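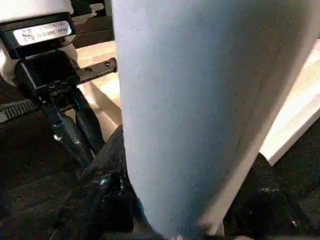
## 4.2 Comparing the two wrist views

I went into this part of the study thinking the grippers would be the interesting bit, and I came out of it mostly talking about cameras. So bear with me, because the two got tangled up pretty early and I never fully pulled them apart.

**Figure 3.** Wrist view from the Trolside condition, with a pale object between the two gripper parts and a gripper or actuator assembly at upper left.

We ran two finger sets, which I'll call Trolside and Stesham after the rooms they were first built in. Trolside is the stiff one. Stesham has a softer pad and a slightly wider opening, and Paraskevi Karras spent most of November getting the pads to stay on (she'd want me to say that the third glue was the good one). Both were mounted on the same arm and driven by the same Kavanagh controller, with the same force limit. The only thing we let ourselves change between conditions was the finger set and, for the second half of the trials, how far back the wrist camera sat.

In total we logged 3,968 grasp attempts. Of those, 718 were thrown out before any analysis, nearly all of them for dropped camera packets. I know that's a lot! Thongchai Tanasarn went back through the logs and found the losses spread pretty evenly over both finger sets, so I don't think they tilt the comparison, but a reader who wants to be suspicious of us should start there.

Figure 3 shows the problem I kept running into with the close camera position. When something big and smooth gets near the lens, it eats up the view. There's no printing or pattern on the pale surface, so a tracker that's hunting for corners has very little to grab onto except the outline. Meanwhile the other assembly, with its holes and its toothed rack and its label, is practically a buffet of features. Our first tracker loved it. It would lock onto the other gripper and report a lovely steady pose for completely the wrong thing, and the controller would happily believe it.

Heidrun Lüthi's fix was to mask everything outside a wedge between the fingertips and track only the edges that passed through it. I was skeptical (I'd wanted a learned segmenter, and I'd already half written one), but her version was quick to set up and it ran inside the control loop without any fuss. Shadows were still a nuisance. A shaded side next to a brightly lit one gives you two candidate edges, and the tracker would sometimes hop from one to the other mid-approach - you could see it in the logs as a sudden sideways twitch in the commanded position.

Moving the camera back helped with the twitching and hurt almost everything else. From farther away the object took up less of the view and the whole outline was easier to follow, but the contact area got small enough that we lost the early warning of a slip. Eifion Voyle, who ran the teleoperated baseline, disliked the far position from the first session and kept asking for the close one back. His notes say he could judge finger spacing by the gap beside the object, and that he'd lost it.

As for the fingers themselves, Stesham was more forgiving when the approach angle was off, and we ended up tolerating errors of around 8 degrees with it before the grasp failed outright. Trolside needed a cleaner approach but held its position better once closed, so handovers to the second gripper went more smoothly. I'd pick Stesham for pickup and Trolside for anything where the other arm has to come in close, and I'd keep the camera in the near position for both, with the wedge mask on.

One thing we did not test is whether the mask shape should change with the finger set. We used the same wedge throughout, drawn by hand for Trolside. Britt-Marie Hovland pointed out while reading a draft that this probably shortchanges Stesham, whose wider opening leaves usable edges outside the mask, and I think she's right. The Endham runs in Section 5 use a separate mask for each.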